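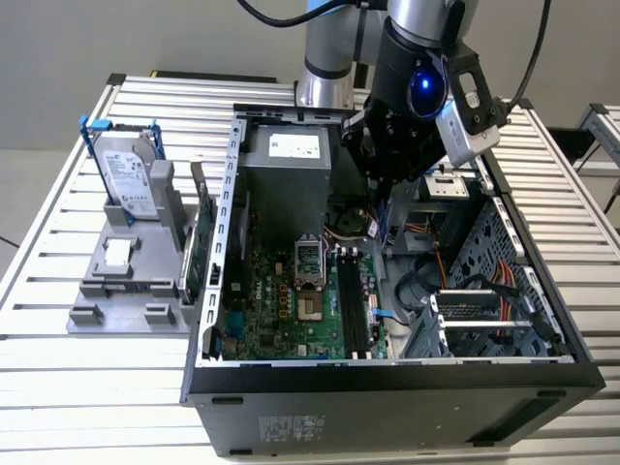 Giorgia Costa asked me on the way in whether an old desktop with no processor and no memory is worth opening up at all, or whether it should go straight to the scrap bin. I told her I'd spend the next 30 minutes on that, so Giorgia, if you still don't have an answer by the end, come and find me by the coffee.

(Wait for people to settle. Water. Say hello to the back row.)

Welcome, everybody, and thank you for coming out on a gray afternoon to hear a grown adult talk about computer cases. My name is on the handout, along with the parts checklist we use at Diltico, and you're very welcome to scribble on it, correct it, and take it home to your own workshop. We've been stripping and sorting office desktops for years now. Last year 3,165 of them came through our door, and I'm still fond of them, which my family finds a little hard to understand.

So, first thing: lay the tower down. I know plenty of people who work on them standing up, and I did too for longer than I'd like to admit, but once the case is on its side with the panel off you can look straight down onto the board like you're looking into a drawer. You stop fighting gravity. Small screws stay where they fall – mostly – and both of your hands are free.

(Ask: who here has lost a screw behind a motherboard? Pause for the groans.)

Before you touch anything, unplug it, hold the power button in for a few seconds, and then just look. I mean it, give yourself a whole minute. Find the power supply first. In an office tower it's usually the plain metal box with the label on it, and that label tells you more than the sticker on the front of the case ever will. Write down the wattage and the part number now, while it's easy to read. Please don't open the power supply itself. It comes out whole, it gets tested whole, and if it fails it goes to the recycler whole.

Then find the processor socket. If the processor is already gone, as it often is by the time a machine reaches us, treat the socket like a baby bird. The pins on this style are down in the board, they're tiny, and one dropped screwdriver will finish them off. We keep a box of plastic socket covers on every bench, and the cover goes on before anything else comes out.

(Pass around the covers. Get them back this time!)

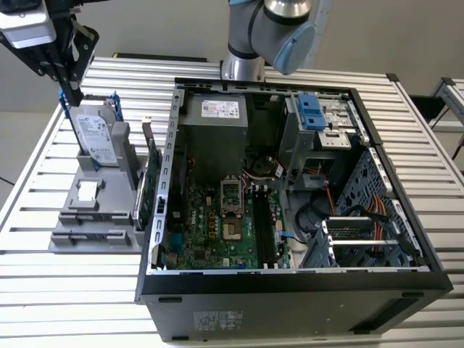 Yogesh Rana wrote to me after I gave an earlier version of this talk to say that I'd gone past the memory slots far too quickly, and that in his shop they see more damage there than anywhere else. He's right, and I've slowed down for him.

With the slots empty, shine a flashlight along each one. You're looking for dust, a bent contact, or a scrap of label that somebody left behind. Open and close the latches with one fingertip. They ought to move without any coaxing. If one feels gritty, use a soft brush and a little air, and keep the can upright. A board with clean slots and a good socket is still a board you can sell or build on, and that's most of my answer to Giorgia right there.

Next, look for color. On a lot of these business machines the parts you're meant to handle are blue, and a blue plastic latch up on the drive cage is your invitation to begin. Press or slide it, gently, and feel what loosens before you pull. I can't tell you how many bent cages I've seen from people who reached for the pliers when the latch would have done the job.

(Slow down here, this is where they take notes.)

Now the cables. Photograph them before you unplug them, even if you've done a hundred. Data and power leads to the drives get looped and tucked into whatever space is left, and the way they were tucked matters when the case has to close again. Pull on the plug, never on the wires. 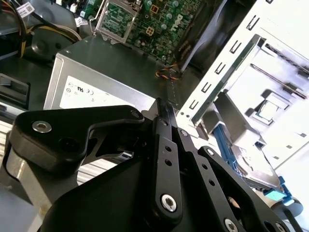 And take your time in the tight spots, especially the gap between the power supply and the drive cage, where there's never quite as much room as you want. Edges of stamped steel can be sharp, so I wear thin gloves there, and I move any slack cable out of the way before I reach in. If a connector won't let go, stop, find the clip, and try again from the other side.

Once you've been all the way around, sort what you have. We use Rastogi trays, one machine to a tray, and the tray number goes on the case in grease pencil. Last April we traced 321 loose drive brackets that had wandered off from their cases, and I'd rather not have another month like that.

(If there's time: the story about the Bivau shipment. If not, straight to questions.)

Checklist is on the back of the handout. The hands-on table is open until they turn the lights off, and the screwdrivers are already out.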